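Steppdecke »Laline« mit Eigelb-Motiv

Wer morgens schlecht aus dem Bett kommt, findet in unserer Laline gute Gesellschaft: lauter verschlafene kleine Dotter, die es sich in ihren Eierschalen bequem gemacht haben und vom Aufstehen (so sehen sie jedenfalls aus) auch nicht viel halten!

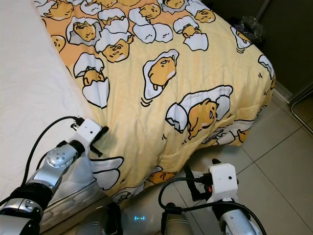

Laline in Buttergelb, über einem weißen Spannbettlaken

Die Decke ist weich gesteppt und fällt schön rund über die Bettkante. Wir bieten sie in 2 Größen an, die größere misst 217 cm in der Länge und wiegt etwa 2 kg, also genau richtig für die Übergangszeit und für alle, die sich gern bis zur Nasenspitze einmummeln.

Dazu passt ein Kissen in Altrosa, das neben dem Gelb wunderbar freundlich wirkt. Und wenn Sie ohnehin beim Neubeziehen sind, gönnen Sie der Matratze doch ruhig ein Stündchen ohne Laken zum Auslüften.
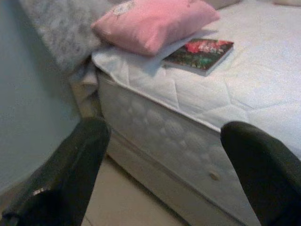 Tilahun schreibt dazu: Bei uns liegt die Decke seit Juli im Kinderzimmer, nach dem Waschen schüttle ich sie kräftig auf und dann ist sie wieder schön bauschig. Gibt es die auch in Blau?

Lieferzeit: 5 Werktage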